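Ernance Grasp Annotator
Offline perception and labeling software for wrist-view manipulation footage 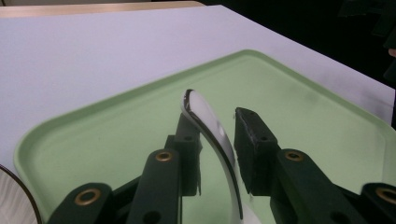

Overview

Ernance Grasp Annotator reads video recorded from a hand-held gripper and produces time-stamped labels for training and replay. It tracks both fingertips, estimates the gap between them, and outlines the object in the grasp region. Output is a per-frame table plus a mask file. The software does not drive hardware. Control is handled by Ernance Motion, sold separately.

Typical material is tabletop work with household items: a white spoon-like utensil between the fingers, a green tray under it, a dish to one side. Glossy, pale objects with few surface features are the hard case for most trackers. Release 9 adds an edge mode for them, in which a dark outline or rim line is followed as a curve and the body is filled from it.

What it does

Finger tracking. Each finger is fitted to a linkage model supplied by the user as a mesh or a set of pivot points. Round fittings at the pivots make good anchors. Where a pivot leaves the view, the solver falls back on the remaining ones and flags the frame.

Gap estimate. Reported in millimeters after calibration, in pixels before it. Worn or ragged pad edges widen the error band. The band is written to its own column and is never folded into the value.

Object mask. One primary object per segment, plus any number of background regions. Trays and table covers can be locked as static surfaces, which cuts processing time on long recordings.

Contact state. Open, near, contact, or unknown. The state comes from geometry alone. Near and contact can be hard to tell apart from a single view, and the default threshold favors unknown.

Hand filter. Hands at the border of the view are masked before export. The filter is on by default and can be set per project.

Calibration

Print the supplied target, hold it at 2 distances from the pads, and run the calibrate command. Repeat after any change of lens or fingertip. Calibration files from release 8 load without conversion. Older files must be rebuilt.

Specifications

Input: MP4 or image sequence, constant frame rate
Maximum segment length: 3000 frames
Label columns: frame, time, gap, gap error, contact state, pivot flags
Mask format: PNG, 8-bit, indexed
Interface: command line and Python
Operating system: 64-bit Linux
Network: not required after activation
Part number: 2438

Known limits

Edge mode needs a visible line along most of the object. It should be turned off for clear plastic and glass. Strong highlights on a curved face may split the mask into separate regions; raise the merge setting before editing by hand. Dark fingers against a dark background lower the pivot score, and the affected frames are listed in the run log.

Licensing

Per seat or per site. A site license covers batch machines at one address. Updates are included for the term of the license.

Documentation: Bohdana Marchuk
Technical support: Yurii Pavliuk
Page revised January 2022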